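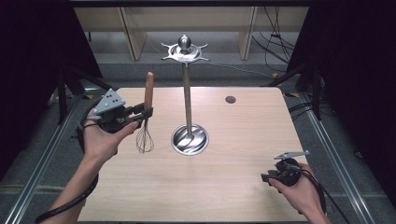
A steel utensil stand on a wooden table.

Ekene Olaniyan
Right, several of you asked where on earth Prirnska is after I mentioned it last month, so I'm going to do this properly, as a thread, with the kettle on. It's a small market town in a side valley, with 1,105 people on the register, and I have been going there on and off since I was a student.

Ekene Olaniyan
First thing to know is that there are two Prirnskas. The town is the one on the map. The parish is much bigger and takes in four hamlets up the slope, and if you ask someone from the top hamlet whether they live in Prirnska you will get a very long answer (I did, and I missed my bus).

Ekene Olaniyan
The river is the Nistari. It comes down from the north, does a great lazy loop round the church, and then heads off east as though it had forgotten something. The old houses are all inside the loop, on the dry side, and everything built later is over the bridge. 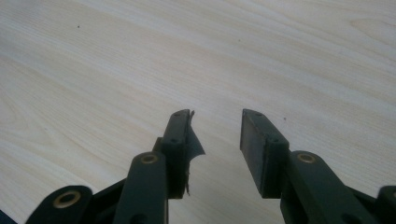 Ekene Olaniyan
The bridge is also where the parish boundary goes a bit mad. It follows where the river used to run before they straightened the lower stretch, so there's a strip of meadow on the far bank that still belongs to Prirnska, and a bit of orchard on the near bank that doesn't. The two councils have agreed to leave it alone, very sensibly I think.

Ekene Olaniyan
Above the town is Zenis, 2,015 metres, and it's the reason the sun goes behind the ridge so early in winter. From the square it looks like one mountain. Walk up past the sawmill and you find it's a long ridge with a dip in it, and the summit you've been admiring all morning is the lower end!

Ekene Olaniyan
Someone asked about the market. The right to hold one is old, the charter is in the town hall in a glass case, and the market itself is now once a fortnight from April until the first snow. Cheese, seedlings, boots, a man who sharpens scissors. Go early, the good plums are gone by nine.
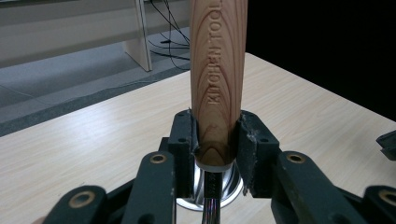
Kitchen utensil with an engraved wooden handle.

Ekene Olaniyan
Getting there: train to the junction, then the valley bus, which stops by the Okafor bakery and turns round there. The bakery isn't an old local name, as you'll have guessed, but the family has had it long enough that the stop is called Okafor on the timetable and nobody under forty calls it anything else.

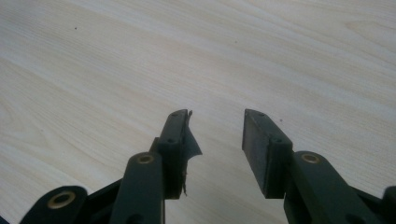

2 min read

Ekene Olaniyan
Last bit, on the name. The sign at the bridge has it with one spelling and the railway junction has another, and the older church books use a third that I can't reproduce on this phone. The schoolteacher who wrote the parish history thought it came from a word for a ford. There is a shallow place just below the church, 200 metres down from the bridge, where you can still wade across in a dry August, so I'm inclined to believe him.

Ekene Olaniyan
I'll add the bus times underneath once I've found the leaflet.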